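Henare Linen and Room Services

Henare Linen and Room Services is a housekeeping contractor based in Trillberg. It cleans and makes up rooms in family guesthouses and staffed residences, and is known mainly for its partial automation of bed-making and laundry folding under a program called Rornance.

History

The company began as a laundry with a single collection van. Room work was added later, when several guesthouses asked for sheets to be put on the beds as well as delivered. By the time Rornance was announced, Henare was responsible for 1,617 beds, and back and shoulder strain was the most common reason for sick leave among its room staff.

Rornance

The program has two parts. Folding machines built by Parotow handle flat sheets and towels at the Trillberg laundry. Work in the rooms is being automated more slowly. Housekeepers carry out ordinary tasks with hand-held grippers, and the recorded motions are used to train robot arms. Bedding is considered the hardest part of the job, as cloth changes shape whenever it is picked up and no two beds are left in the same state. 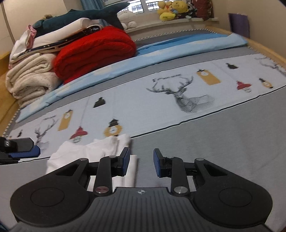 Hand-held gripper with blue fingertip pads at a bed with a deer-print quilt. Folded bedding and plush toys are stacked to the left.

Children's rooms are treated as a separate category. Toys and personal blankets must be moved before the sheet can be changed and put back afterward, and staff still make all decisions about them.

Effects on staff

Recording shifts last 3 hours and are paid at a higher rate than regular room work. Thirty housekeepers completed the first training course, which was led by Nermina Hoxha, a former floor supervisor. Folding jobs at the laundry fell after the Parotow machines arrived, and most of the workers affected moved to machine loading, inspection or repair.

The staff association accepted the program on the condition that recordings not be used to measure individual speed. Its representative, Kane Fairweather, has argued that housekeepers should also receive a share of any later income from the recordings. The company has not agreed to this. Some employees have complained that the grippers slow them down and tire the wrist, and recording shifts remain optional.

See also

Hotel housekeeping
Industrial laundry
Robot learning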